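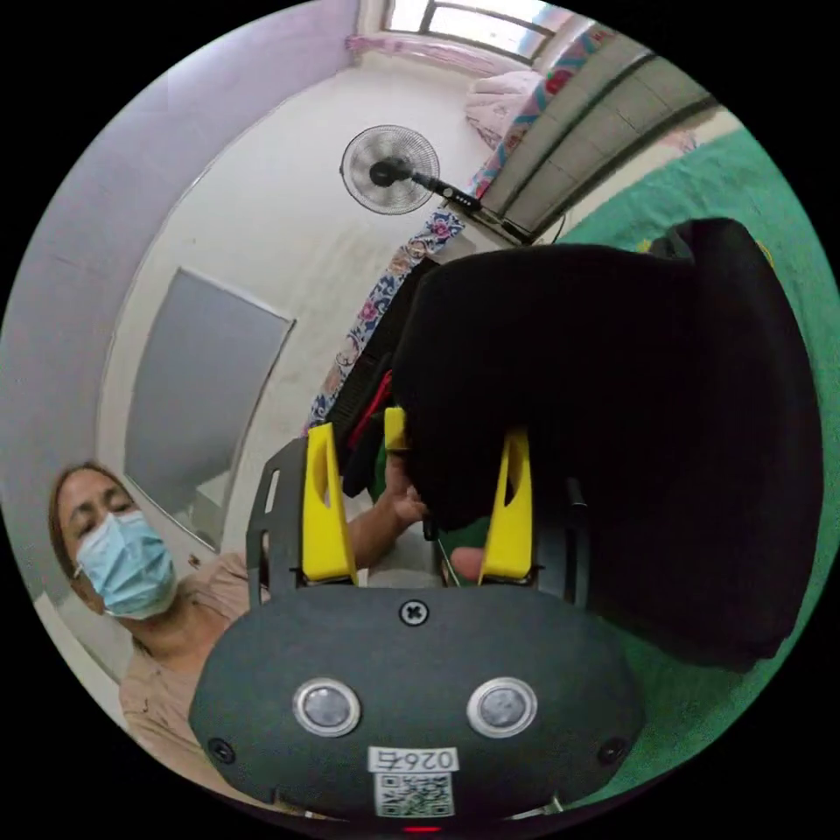
Folding place, black item in hand. Green floor, face mask worn.

Home | Checklists | Rooms | Archive | Contact

28th September
By Prys Pritchard

Folding room, Humphreys building: safety check with comments

Please fill in before the first bag is opened. Write OK, NOT OK or LATER, and put a comment if it is not OK.

1. Floor is clean and no straps are lying on it.
OK. Long straps should go on the hook immediately. I stepped on one last month and almost fell.

2. Face masks are available at the door.
OK. One box is open, one is full. The mask must cover the nose and the mouth, also when it is warm. The old black fabrics give a lot of dust when we shake them.

3. Long hair is tied back.
OK.

4. Pockets are checked before folding.
NOT OK. In the Gramell sacks I found 2 pins and a broken zipper pull. Please feel every pocket from outside first, then open it. Do not push the fingers in quickly.

5. Straps and cords are laid flat before the item is folded.
OK for bags. For jackets it is still forgotten sometimes.

6. Stacks are not higher than 80 cm.
LATER. The stack by the Tandby shelf was leaning, I made it into two. I will measure again after the next delivery.

7. Shelf is fixed to the wall.
NOT OK. One screw of the Tandby shelf is turning and does not hold. Only light things on it until it is repaired. I have written to Erkska and wait for the answer.

8. Door can open completely.
OK. Bags were standing near it at the last check, today it was free.

9. Lighting is good enough to see dark fabric.
OK, but weak in the afternoon. On black cloth the small holes and the pins are hard to see. I ask for one more lamp before December.

10. First aid box is complete.
NOT OK. Only 4 small plasters left, and the scissors are missing. Whoever borrowed the scissors, please bring them back.

Points to repair: 4, 7, 10
Points to check again: 6, 9

Signed: P. Pritchard

Previous checklist | Next checklist | Back to top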